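Skatside, open day, October

The flyer promised "sugar, from beet to bowl," and I drove out mostly to see whether the cube line deserved the fuss. Trelent makes its rough cubes at the Skatside works and sells them in a plain carton under the name Onu, for a good deal more than the supermarket kind. I went in doubtful and came out only a little less so.

Visitors were let in by groups, and ours waited in a corridor that smelled like burnt toffee. The guide gave us the carton count, 401 an hour on a good shift, and then repeated it twice. Damp sugar goes into a mold, gets pressed, dries, and drops into a tray. That's the whole process – the tour made it last until lunch.

The pitch is that a rough cube dissolves more slowly and "opens up" the coffee. I tried two in a paper cup and tasted sweet coffee. The pressing room was better than the talk. Under the lamps a pressed cube does glitter a bit, and you can see the separate grains along the edges, which the smooth kind doesn't give you. Whether that is worth paying for at six in the morning, half asleep, is another matter.

The shop was at the exit, naturally. The Kallum gift tin costs twice what the carton does and holds fewer cubes. I bought the carton.

Parking is free, but the sign for it is behind a hedge.

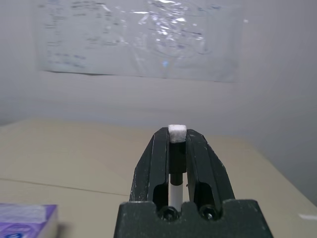 Onu cubes do melt slower, Trelent is right about that much, but only if you don't stir. I left one in a small cup and there was still a lump at the bottom when I finished. If you stir, save your money and buy the cheap box.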